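Can machines do the laundry yet? A thread from the Miltmont Household Automation Office
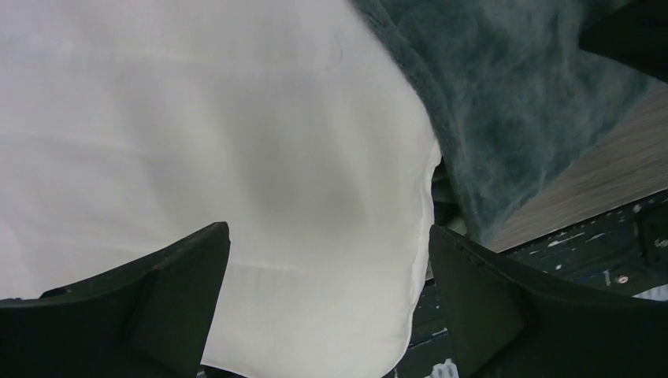
14 posts · 3 min read

1/ The Office has completed its September review of laundry handling by machine. The full report will follow. This thread gives the main findings for members who have asked whether they should plan purchases for the coming year.

2/ The short answer is no for mixed laundry, and a qualified yes for single items of a known size. The remaining posts explain the qualification.

3/ Mixed laundry remains the hard case. A smooth white sheet lying against a deep-pile teal piece, with dark folds in the gap between them, is simple work for a person. For a two-fingered gripper it raises several questions before any folding can begin.

4/ The first question is where one piece ends. The edge of a plush fabric is soft and ragged, and its pile trails off in wisps. Software that looks for a clean line will often settle on a shadow or a crease in the neighboring cloth.

5/ The second question is how much to take. White fabric that bunches and puffs out at one side offers many places to pinch and very few that are corners. A grip in the middle of a sheet lifts the sheet. It does not help to fold it.

6/ Over the review period the Office recorded 284 attempts to separate one item from a pile and set it down flat. Of these, 201 were completed without help from staff. The others were stopped by the operator or ended with two items picked up together.

7/ Members should read that figure with care. Setting an item down flat is the start of folding. A household that must still fold, sort and put away has been relieved of only a small part of the chore.

8/ Results differed by fabric. Towels and other thick goods were gripped reliably but released poorly. Satin-finish sheets were the reverse — they came away easily and slid out of the grip just as easily. Rodica Chiriac, who led the trials, recommends that future reviews report the two separately, and the Office has accepted this.

9/ On speed: a practiced member of our laundry staff clears a mixed basket faster than any system we tested. The Office does not consider this decisive. A slow machine that works through the night without attention would still be useful. A slow machine that needs a person standing by is of no use to a household and of limited use to a shop.

10/ On furniture: several members asked whether a special table is required. We see no reason to insist on one. Old painted surfaces with chips, pale specks and screw heads are common in working rooms, and a system that only performs on a clean, plain bench is not ready for those rooms. Suppliers should be asked what surfaces they have tested on.

11/ On cost: the Altico service plan was quoted to the Office at $2,764 a year, excluding the arm itself. Nistor and Drotirix declined to provide a price for home use. We would advise members to treat the absence of a price as information.

12/ On staffing: no member institution has reduced laundry hours as a result of these systems, and the Office does not recommend that any do so. Ayantu Derese is preparing guidance for shops that wish to run a limited trial alongside existing staff. Requests for a copy may be sent by direct message.

13/ Our position for the present is as follows. Flat, single items of one fabric: suitable for trial. Mixed piles of sheets, blankets and towels: unsuitable without supervision. Garments with buttons, straps or linings were outside the scope of this review, and we make no statement about them.

14/ The next round will repeat the mixed-pile trials with darker fabrics and lower light, as members requested. Comments on the method are welcome in replies until Sunday evening. Questions regarding individual suppliers should be sent privately.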